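Drying clothes indoors: a summer of humidity readings
Saturday, September 15, 2018
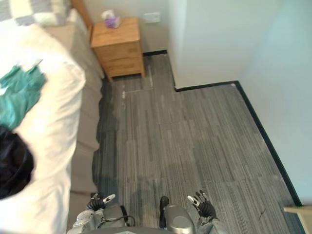
The bedroom, with the two-drawer nightstand in the corner.

The flat has no garden, no balcony and no room for a tumble dryer, so all washing is dried inside. In May I bought a Hiveo humidity logger to find out what that does to the air. It writes a reading to memory every 14 minutes and holds enough of them for several weeks. The display shows the current value, the highest and the lowest. There is no app, and the readings come off over a USB cable as a plain text file.

The washing machine is an Indov, bought second-hand with the flat. Its top spin speed is not printed anywhere on the front and the manual gives two different values on two different pages. I have used the fastest setting throughout. A load of cotton weighed straight out of the drum was heavier by up to 2 kg than the same load dry. All of that water ends up in the room air and then either goes out of the window or settles on something cold.

For the first set of loads I put the rack in the bedroom with the door and window shut. Humidity rose quickly for the first few hours, then flattened. The peak was 80 per cent, reached late in the evening after the outside wall had cooled. It was still high the next morning, and the lower corners of the window had water on them. Jeans took longest, as expected. Thick seams and waistbands were damp well after the legs felt dry.

Opening the window slightly brought the peak down a good deal and shortened the drying time. Opening it wide did little more on still days. On wet days the outside air was already humid, but it was cooler, so once it had warmed up indoors it could still take on water. The exception was a run of muggy days in which neither setting made much difference and I gave up and used the launderette.

The second set of loads went in the bathroom with the extractor fan running. The fan is a Visser, ceiling mounted, rated by the maker at 96 cubic metres an hour. I have no means of checking that figure. With the duct as fitted by the last owner, which has two bends and a flattened section behind the boiler cupboard, the real flow is certainly lower. Even so, this gave the best results. The door has to be left open by a finger's width, otherwise the fan has nothing to draw on and the note of the motor changes.

I also tried a Jilari dehumidifier, borrowed for a fortnight. It worked well in a closed room and warmed it noticeably, but it was too loud to sleep near and the tank needed emptying more often than I would have liked. In winter I may think again, as the heat would be of some use then.

Spacing on the rack matters more than I had assumed. Shirts on hangers from the shower rail dried sooner than shirts folded over a bar, and leaving every second bar empty helped the towels. Turning things over halfway made no difference I could detect.

Current practice is therefore: fastest spin, rack in the bathroom, fan on, door ajar, no more than one load at a time. The logger has moved to the hall cupboard, where there is a patch on the back wall that I want to keep an eye on before the heating goes on. The readings from there are dull so far.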